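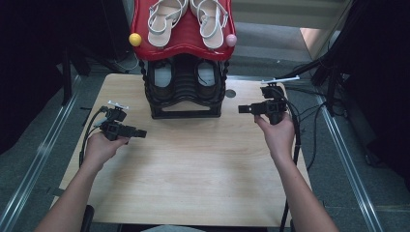

Grutulow Editorial Group, Stellisberg. Revised 7 June 2022

Chapter 8
Small Footwear Storage

A shoe rack is a low shelving unit that keeps footwear off the floor and lets air pass beneath the soles. Slatted plastic racks are common in entryways where floor space is limited. The black rack at the top of the table has a ribbed frame and holds shoes at two levels: a dark pair with pale insoles on the lower shelf, and white strappy sandals on a red tray on top.

This chapter covers the loading, spacing, and cleaning of small racks. Three terms are used throughout. The lower shelf is the level nearest the floor. The top surface is the highest level able to carry a load. A tray is any shallow container with raised sides that is placed on a shelf or on the top surface.

Closed shoes are heavier than sandals and are assigned to the lower shelf. Sandals are assigned to the top surface. Both shoes of a pair are set side by side and point the same way. Straps are laid flat before the next pair is placed.

In the Bidthorpe household survey, 238 entryways were measured in March. The usual clearance between shelves was too small for ankle boots, and almost 30 percent of racks had no tray at any level. Section 8.1 gives the method for measuring clearance. Section 8.2 applies it to the Leone rack, a two-level unit sold without tools.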